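Off-season trip to Senine – worth it on a budget?

hallotura_bound
12 November 2019
We usually do our family trip in summer, but this year money is tight and we're looking at Senine in February. I found a two-bedroom rental for 325 for the week, plus a cleaning fee. Has anyone gone that time of year? Is enough open to keep two kids busy?

ikhsan_l
We went last February and paid 321 for what sounds like the same kind of place. The indoor pool was open, and so was the train museum. The boat tours were not. We cooked most nights and ate out twice.

Packing is where we saved the most. We drove, so we brought our own sheets, towels and dry food and skipped the linen charge.

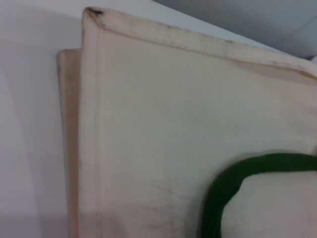

The grocery store in Senine is small and charges a lot for basics. Stop at Brandes on the way in and fill the trunk there.

gravelroad10
I'd disagree on February. We did it once and half the main street was closed. The kids were bored by day three. You save on the rental and then spend it on gas driving to Grirnidcombe for something to do.

ikhsan_l
Grirnidcombe is 10 miles. That isn't much gas.

gravelroad10
It is if you go every day, and the parking lot there isn't free.

HPelupessy
Depends on the kids. Ours were happy with the pool and a deck of cards. Ask the owner if heat is included – ours wasn't, and it wiped out most of the discount.
– Hakim

hallotura_bound
Thanks, I hadn't thought about heat. I'll write to the owner tonight. Does the pool sell a family pass?

ikhsan_l
Yes, ask for it at the front desk. It wasn't listed on the website when we went.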